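**Okton Community Kitchens** — 7/14/21

1/ Registrations for the September round of shared kitchen permits open this week. This thread sets out what has changed for community groups, market stallholders and school canteens that prepare food in Okton-managed premises. Please read it through before lodging a form.

2/ Last year the office received 387 applications. Of these, 192 were returned at least once for missing information. The most common omission was the allergen declaration at Part C. An application without Part C will no longer be held over. It will go back to the applicant and must be lodged again.

3/ Part C must name every food to be sold or given away, including donated baking. "Assorted slices" is not sufficient. If a recipe changes after the permit is issued, an amended Part C must reach the office before the next event.

4/ Home-baked cakes remain permitted at fundraising events. Cakes filled or topped with fresh cream, custard or cream cheese must be kept at 5°C or colder until served. Organisers who cannot arrange refrigeration on site should leave these items off the menu.

5/ Each cake on a serving table requires its own utensil. Moving one server between a nut-free cake and any other cake will be recorded as a labelling fault, even where the labels themselves are correct.

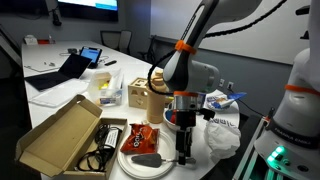

*Cake server and round white plate on a long white table.*

6/ Serving utensils should be washed in hot, soapy water, rinsed and air-dried. Tea towels are not to be used for drying at permitted events. Groups using the Drastum Street kitchen will find a drying rack in the cupboard to the left of the sink. Please return it there.

7/ Labels: the minimum is the name of the food, the name of the maker or group, and the allergens in bold. Handwritten labels are accepted if they are legible. A printable sheet is available at the Drastum Street counter or by email on request.

8/ Fees are unchanged. A single-event permit is $90. Registered charities and parents' associations continue to pay nothing, but must still lodge the form. The fee is not refundable once a booking has been confirmed.

9/ Storage: the cool room at the Kanagaratnam Hall is closed for repairs to the door seal. Groups booked at the hall will be offered shelf space at Drastum Street — one shelf per group, labelled with the permit number. Unlabelled food will be discarded at close of business.

10/ Afroza Debnath has taken over permit enquiries from Sunil Marikar, who has moved to the inspections team. Correspondence already sent to Mr Marikar has been forwarded and does not need to be sent again.

11/ Two information sessions will be held at Kanagaratnam Hall in the first half of September. Aranka Bodnár will present on labelling and allergen control. Bookings are required for both sessions, and interpreters can be arranged if requested on the booking form.

12/ Completed forms may be posted to PO Box 2101, Okton, or handed in at the Drastum Street counter. Faxed forms are no longer accepted. Please quote last year's permit number if your group held one.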